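Latlow bedroom cell: setting up the hand-held gripper for cloth work

I wrote these steps for the colleague who opens the cell in the morning. They are for the Sovier gripper, the one we hold in the hand, and for the big bed. For the table station there is another page.

Before you start

Charge the gripper overnight. The battery must show at least 89 per cent, otherwise do not begin a long session. You will need a dry cloth, the small hex key and the cell notebook.

1. Clean the fingers. Wipe the inside faces with the dry cloth. Do not use alcohol, it makes the surface hard and then thin fabric slips out. Lint likes to collect at the root of the finger, so look there also.

2. Check the play. Close the gripper slowly and open it again. If you feel a click, tighten the side screw by a quarter turn and try once more. After 2 tries, stop and write it in the notebook - more force will damage the thread.

3. Set the closing force. For cotton and knitted things we use 53 on the Festanier controller. For towels you can go up to 66. Save the value before you leave the menu, the controller forgets it when the power is cut.

4. Prepare the bed. Pull the cover until it lies mostly flat. Small wrinkles can stay. Then put one piece of cloth near the edge where you stand, crumpled and with no corner hidden on purpose.

5. Take the first grip. Come from above, with the wrist relaxed, and let the gripper rest on the cloth for a moment before you close it. Lift slowly. If the cover comes up together with the cloth, you have pressed too deep. 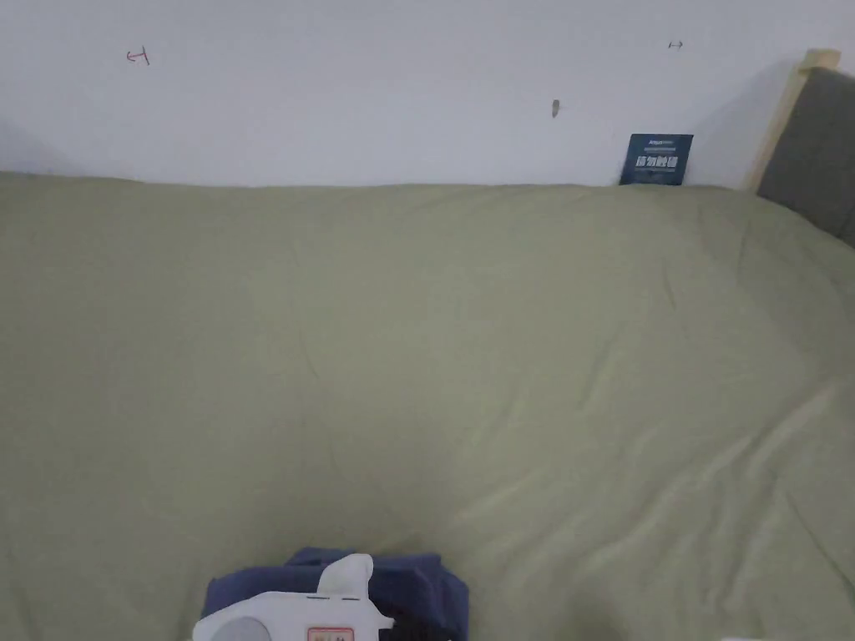

How often should the closing force be set again?
Every time you change from one type of fabric to another, and also after each battery change.

6. Finish the session. Open the gripper fully before you switch it off. A spring which stays pressed all night becomes weak, and the spare ones from Ruiz-Ortega take long to arrive. Put the gripper back on the charger and note the last force value in the notebook.

On Sunday the cell is closed, so leave the controller unplugged the evening before.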